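Pack the Bag on the Counter: Bags, Boards and Baked Goods
Kitchen Notes, 28 April 2024

I own more gift bags than shirts. They live behind the vacuum cleaner, folded inside one another, and every time somebody has a birthday I pull out the wrong one. Over the years I have put wine, socks, bread and one very angry cactus into them, so I feel qualified to write a page of tips on the subject. Most of it concerns pastry, which is what I end up giving to everyone.

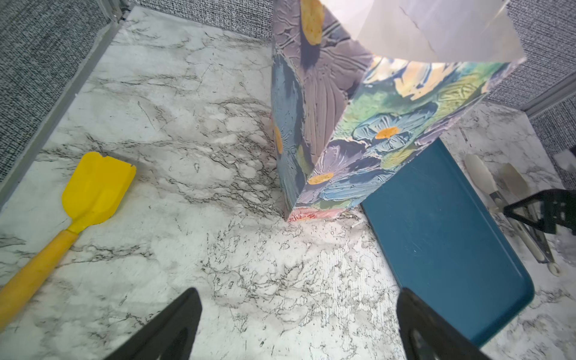
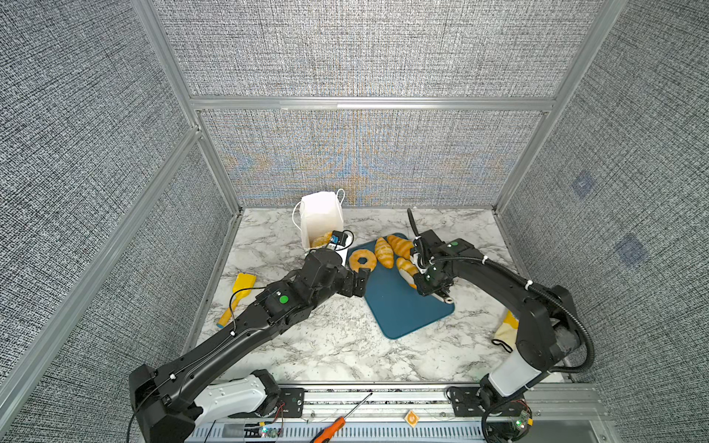

First picture: floral gift bag with tissue. Second picture: plain white bag, croissants and a donut on the teal-blue board.

Start with a clear stretch of counter

Clear more room than you think you need. A bag standing up takes up very little space, but a bag being packed wants the space of a small suitcase, plus somewhere for your elbows. I aim for room enough to put the bag, the board and one sheet of tissue side by side. The sheet of tissue will be on the floor within a minute anyway, but it's nice for it to have had a place.

Wipe the counter and dry it. Paper bags soak up a wet ring from underneath and you won't find out until you pick the thing up. If you have a stone or stone-look counter, run the flat of your hand over it, because a pale marble pattern hides water and sugar equally well. I once set a bag down in a puddle of maple syrup that I had taken for veining.

The board goes in the middle

Any board with a bit of color will do for pastry. Flakes show up on a dark board, and you can see when it's time to tip them into the sink. On a white one they hide until you put your sleeve in them.

Turn the board at an angle to you if you're right-handed and the bag is on your left. I can't explain the geometry, it just saves reaching across. If the board slides, put a damp dishcloth under it. Those rubbery mats from Zustmont also work, and they come in packs of 3, so you can lose two of them in the usual way.

Scratches on a board are fine. Deep grooves that hold crumbs are a different matter, and that board should go off to the garage to have paint cans stood on it.

Keep sweet pastry away from the board you use for onions. You may believe you washed it. A glazed donut will let you know.

Letting things cool

Bag a warm croissant and you have made a small steam room. Give home-baked ones a good hour on a rack before they go near paper, longer if they're filled. Glaze should be dry to a light touch. Test the one you plan to eat yourself.

Store-bought ones are usually cool by the time you get them home, unless you've been sitting on them.

Tongs or fingers

Tongs with silicone tips are kinder to a croissant than bare metal ones, which go straight through the top layer and leave bite marks. Hold it across the fat part in the middle and lift gently. The pointed ends snap off, and then you have to eat them, and then you have a croissant with no ends that you also have to eat.

A few things about tongs that took me far too long to learn:

Pull rings jam when there's dried caramel in them. Soak the ring end in hot water and work it back and forth.

Store them closed. Open tongs will catch on the drawer above and hold it shut, and you'll be in there with a butter knife for the rest of the evening.

If the silicone has started to peel away at the edge, stop using them for food. They're still good for getting socks out from behind the dryer.

A broad spatula is better for anything sticky on the bottom. Slide it all the way under before you lift. Halfway under is how a donut gets onto the floor, glaze side down, where it picks up a surprising amount of dog for a household that doesn't have one.

As for old spatulas, a scuffed handle is no reason to throw one out. Check the head. If the edge is cracked or has gone tacky and stays tacky after a wash in hot soapy water with a spoonful of baking soda, it's finished. Otherwise carry on.

Two kinds of bag

I keep plain paper bags for food and printed ones for show. The plain kind costs next to nothing if you buy a bundle. I bought 500 of them from Hostska in a fit of thrift and will be leaving them to somebody in my will.

Printed bags need more care with anything buttery. The inside is generally bare paper whatever's going on outside, and butter travels. Line the bottom with baking parchment, cut a little bigger than the base so it turns up at the edges. Wax paper will do. Paper towel won't, it drinks the grease and hands it on to the bag.

A tall bag is meant for a bottle. If you want to put pastry in one, build up the bottom first with crumpled newspaper and a square of cardboard on top, or your guest will be in there up to the shoulder. You could also put the food in a small plain bag and lower that into the fancy one, which I do more and more often. It means the printed bag stays clean and can come back to me at my own birthday, as mine tend to.

Check any handles before you load up. Give each one a tug. If one pulls out, poke it back through, tie a fat knot on the inside and put a bit of tape over the knot.

Filling it

Open the bag fully and push the base flat from inside with your fist. Most bags that fall over do so because one fold at the bottom never got pushed down.

Heavy and flat goes first. Croissants can stand on end if they're snug, and they travel better that way than in a heap. Donuts lie flat, with parchment between if there's more than one. Don't mix glazed and plain in the same bag unless you want everything glazed.

If the bag is narrow, you can lay it on its side and slide things in with the spatula, then stand it up slowly with a hand underneath. This works for me 7 times in ten. The other times I have a nice pile of flakes and we call it a topping.

Leave a couple of inches free at the top. You need it for folding, or for tissue.

On the subject of tissue paper

White tissue goes with everything and shows every fingerprint, so wash your hands after the pastry and before the tissue. I've tried it in the other order. The grease spots look like little windows.

One sheet is plenty for a small bag and two for a tall one. Lay it flat, pinch the middle, lift it and give it a shake so the corners hang down. Then turn it over and push the pinched part into the bag, points up. Fluff it a bit. Stop fluffing. There's a moment when it looks good and you always go three seconds past it.

Saved tissue is perfectly usable. A warm iron with no steam takes out most of the wrinkles, but I'd leave them in. Wrinkled tissue stands up better, and it's going to be wrinkled the instant you stuff it in a bag anyway. The ironing was a phase.

Don't let tissue sit right on a sticky glaze. It fuses. Put a fold of parchment between the two, or you'll be giving somebody a donut with a beard.

Getting it there

Upright on the car floor behind the front seat is the safest place. The passenger seat is the worst. A shoebox with the lid off makes a decent holder for a tall bag, and the cardboard carriers from Clidon are good if you're taking several.

In August, don't leave it in the car at all. Butter pastry in a hot car goes limp in no time, and anything with chocolate becomes a drink.

For a morning delivery I bag everything the same morning. More than 12 hours in paper and a croissant turns into a sort of handle. If you do get caught out, a few minutes in a 350-degree oven brings it back. Skip the microwave unless your guests like chewing.

Cleaning up afterward

Sweep up the flakes dry before you get a wet cloth out. Wet flakes turn to paste and then to cement. I use the side of an old bench scraper, an Abubakari one with half its handle, and push everything onto the board, and then the board goes over the bin.

Glaze spots want hot water. Lay a wet cloth over them, go and do something else, come back and wipe.

Wash the spatula and tongs straight away. The board should dry standing on edge so both faces get air. Fold the spare bags flat, big ones outside, and put them back behind the vacuum cleaner where they can plot.

Next time: ribbon, and why the curling trick with the scissors only ever works on the first piece.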